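Table linens: wash before first use or not?
Forum: Laundry and Fabric Care

brotden_lane
Posted Jan 13, 2021
I bought four woven cotton tablecloths from a shop called Dilleo that is closing its store near me. They're the heavier kind with a loose weave, and the labels only say "cotton, wash warm." My table is a tight fit for them. I have maybe 9 inches of drop on the long sides and less on the ends, so if they shrink much they'll look silly. My sister says to wash them before they ever go on the table. My neighbor says never wash a new cloth until it's dirty because the finish keeps stains off. Which is it?

vurnamine
Wash them first. Loose weave cotton shrinks more than tight weave, and you want to know now while you still have the receipt. Cold water, gentle cycle, hang to dry. Measure before and after and write it down.

oldstarch
I'm with the neighbor. The sizing they put on at the mill does help. I leave a new cloth alone until something gets spilled on it. I ran a church kitchen for 15 years and the ones we washed right away went limp by the second season.

vurnamine
Sizing comes out in the first wash whenever that is. If the first wash happens to be after a gravy spill you're going to use hot water and then you get all the shrinkage at once, plus the stain.

oldstarch
You don't have to use hot on gravy. Cold first, dish soap, let it sit, then warm. I've never needed hot.

yimyam_kitchen
Both of you are leaving out the edges. If the cloth has a fringe, the washer is what wrecks it. It twists up, and then you're picking knots for an hour. I put mine in a zippered mesh bag, folded in quarters with the fringe to the inside. For a fringe that is already coming loose I run one line of straight stitching just above it before the first wash. Takes ten minutes. 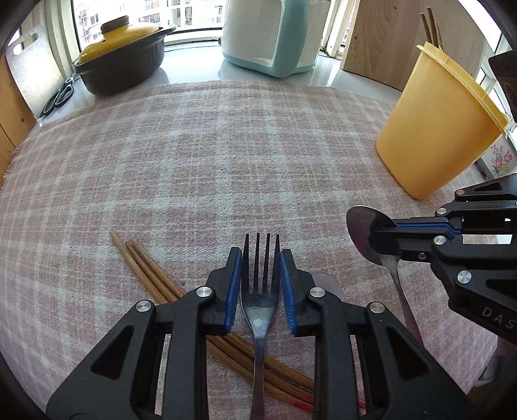 How do you keep a short fringe from getting longer every wash?
Stitch a line across the base of it with thread that matches the cloth, a short stitch length, and backstitch at both ends. After that the threads below the line can come loose but the weave above it stays put.

brotden_lane
Thanks. Two of the four have fringe and two are hemmed. Would you stitch the hemmed ones too?

yimyam_kitchen
No need. Check that the hem is caught all the way around, especially at the corners. Store-bought ones are often skipped there.

plaidandplain
Something I'd add for checks and plaids. If the cloth dries crooked, the lines don't run straight along the table anymore and it bugs you every time you sit down. Pull it square while it's damp. One person on each end, tug corner to corner, then hang it over two lines so it isn't folded on one. Then iron along the lines and never on the diagonal.

oldstarch
Agree with that one completely. Also iron it a little damp.

tallgrass61
I use the dryer for everything and have for years. Low heat, take it out before it's all the way dry, lay it on the table. No ironing. They shrink a bit the first time and then they stop.

vurnamine
How much is a bit? The original post has 9 inches to work with on the long sides and less than that on the ends.

tallgrass61
Mine lost a couple of inches on the long side. I never measured the short side. But mine were big to start with.

vurnamine
Then I wouldn't put these in the dryer.

linen_closet_b
I keep the books for a small rental outfit and we have nearly 700 cloths in rotation. We wash everything before it goes out, because some dyes bleed and we'd rather find out at our place. Reds and dark pinks are the worst. Wash those alone the first time with an old white washcloth in the load. If the washcloth comes out pink, do it again.

oldstarch
Fair point on the dye. I'd still skip it for a plain white or cream cloth.

linen_closet_b
For white I don't think it matters much either way, apart from the shrinking.

brotden_lane
Update. I did one of the hemmed ones first as a test. Cold, gentle, hung over two lines. It lost a little over an inch in length and hardly anything in width, so it still fits. The water ran clear. I'm going to stitch above the fringe on the other two before they go in. I have the mesh bags already, from when I was washing curtains in October.

yimyam_kitchen
Good. Use a new needle. A dull one will snag a loose weave.

tallgrass61
Did you have to iron it?

brotden_lane
Yes, but only the middle crease.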